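Search this site Enter keywords
Home Features Rooms Makers Back Issues

Pink, With Spots

Cleiton Paiva bought 30 rolls of leopard print in November and has been looking for walls ever since. The hallway at Flideck went first. Then a closet. Nobody in the building complained in writing, which he took as applause.

The leopard is pale pink with darker pink rosettes, and he hangs it on three sides whenever three sides are available. Lewis Nisbet, who shares the lease and pays for half the paste, wanted plain gray. He got to choose the tabletop, and picked dark brown marble pattern with white and cream veins, a sober thing you might find in a bank. Paiva says the two get along. Nisbet says they have been seated together at a wedding.

Silver aluminum posts run up the corners where the walls meet, so at least the spots have somewhere to stop.

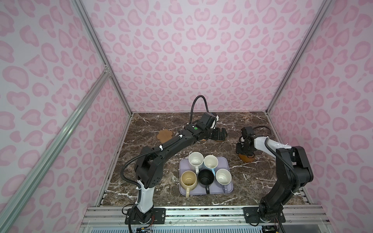

What It Cost

The paper came to $339, paste extra. Nisbet has kept the receipt.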